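Search this site
Search Advanced search

4.2 Wrist view and fixed view in the computer case task

The Dralska set was recorded to test whether a policy trained on two camera views copes better with cluttered interiors than one trained on either view alone. Of the 1734 demonstrations in the set, 307 use an open desktop computer. The rest cover the drawer, tray and cable box tasks described in Section 3.

For the computer task the tower lies on its side on the worktable with the side panel off. The operator guides the arm by hand controller to a target point inside the case, and each demonstration ends when the gripper is withdrawn. We store joint angles, gripper width and both video streams on a shared clock. Targets were chosen by Chandrasekhar Pillai before recording began, and were kept the same for all operators.

The two views show different things. From the fixed camera the policy can find the case, the drive bay and the board, but small connectors take up very few pixels. From the wrist the board fills much of the view, although the gripper itself hides part of it – the memory slots and the processor socket stay in sight at the pose in Figure 6a, while some of the rear ports are partly covered by a linkage.
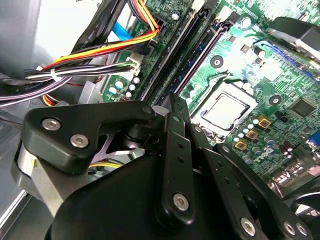
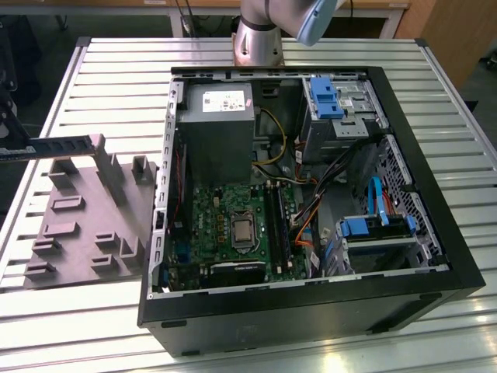
Figure 6. Computer case task. (a) Wrist camera, with the gripper reaching into the case. (b) Fixed camera, with the tower on the worktable and part of the arm behind it.

4.3 Results

We held back 160 demonstrations for testing. The policy with both views had the lowest position error at the target. The policy with only the wrist view did nearly as well once the gripper was inside the case, but often drifted on the approach. With only the fixed view the approach was good and the last part of the movement was poor.

Loose cables were the main source of failure in all three policies. Oi-ling Chien labelled over 173 short clips in which a cable crossed the line between the wrist camera and the target, and error rose in most of them. Adding these clips to training a second time gave a small gain – we did not pursue this further.

Related papers
Hedenura: a shared clock for multi-camera recording
Hand controller delay and operator effort in the Thevar study
Gakmont gripper calibration notes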